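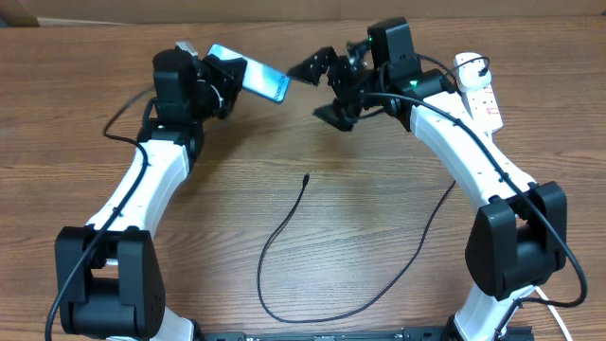 3.2 Handling of phones at the sorting table

Figure 2. Returned handset at the wooden table, held at a slant above the boards.

The second part of the study looks at what happens to a phone between the return counter and the shelf. Returns come in to the Susberg depot in mixed tubs, cases still on, some with the screen film half peeled. We followed 40 handsets over one shift. All were wiped, looked over and graded on a plain wooden table. The table matters more than we expected. Bare wood is kind to glass, less so to grip – a phone laid flat on it is hard to pick up by its thin edge, and most of the fumbles we logged were at pickup, not during the wipe or the grading.

Two ways of holding were compared. Flat hold: phone stays on the table, back down, turned by the corners. Raised hold: phone lifted clear of the wood and tilted, so light runs across the face and scratches show. Raised hold is slower to start but the grader does not have to put the thing down again to see the far end. Of the 40 handsets, 18 were graded flat and the rest raised. Hairline marks near the corners were missed on 2 of the flat ones and found later at the Skarnetti check. No misses at that check for the raised group, though the sample is small and we dont want to lean on it.

Changing hands is the weak spot. When a phone goes from one side to the other the second grip has to be on before the first lets go, short end to short end, fingers off the screen. Galli and Imar models with rounded sides slipped most. Cases helped. Wet wipes did not – see Section 4 for the drying times.

Grading notes were kept on paper by Henok Beyene and typed up the same evening. Wording was left as written exept for shelf codes, which were changed to match the October list. Three grades were used (clean, marked, parts only). Handsets with swollen backs were pulled before the table and are not counted here.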